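The Small Part That Holds Up the Big Machine

November | By the Features Desk
6 min read

In the town of Madik, people talk about the weather, the price of fuel, and lead times. The last subject is the most serious. When a repair shop waits for a part, a farmer or a baker is waiting too, and the waiting costs more than the part.

I came to learn about spare parts for old equipment, the kind of trade which very few people choose when they are young.

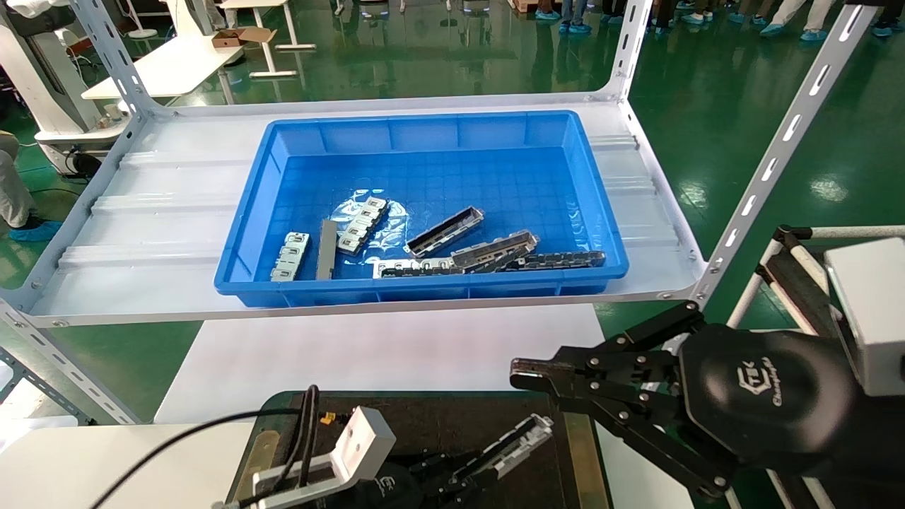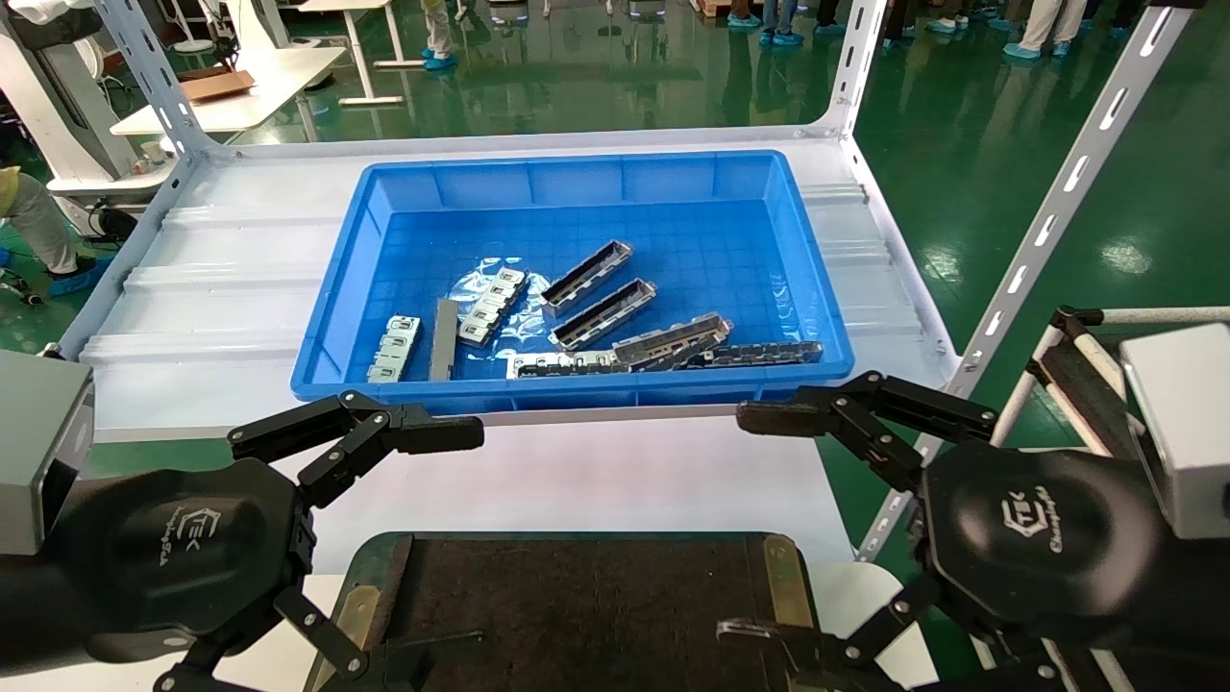
Small metal parts in blue plastic, on white metal shelving.

The largest supplier in the region is Tovex. Its catalog lists 1,406 items, and 96 of them are for machines that stopped being produced before many of its present customers were in business. These old items sell slowly. Some of them leave the warehouse only once in a year, but when they leave, they leave in a hurry, by night courier, and the customer doesn't ask about the price.

Plollex, the smaller competitor, works in the opposite way. It keeps almost nothing old in stock and makes each piece when the order comes. The company promises delivery in 30 days. For a shop with a second machine this is acceptable. For a shop with only one machine it is a very long month, and I heard stories of owners who rented a replacement from the next valley and paid for it until spring.

Both firms have the same difficulty with drawings. Many of the original factories closed, and their papers were lost or sold together with the furniture. A worn part can be measured, of course, but a worn part has already the wrong size. Somebody must decide how thick it was when it was new. This takes experience, and the people who have it are mostly close to retirement.

The river district of Yuen gives a good example. There are 78 small workshops along its two main streets, and they share drawings between them in an informal way, sometimes for money and more often for a favor in return. The system is not written anywhere. It works because the shops are near to each other and the owners meet in the morning over coffee, before the shutters go up.

Whether it can continue is a different matter. Rents in Yuen are rising, and two streets of workshops look attractive to those who build apartments. If the shops move apart, the drawings will probably move with them – into separate drawers, in separate towns.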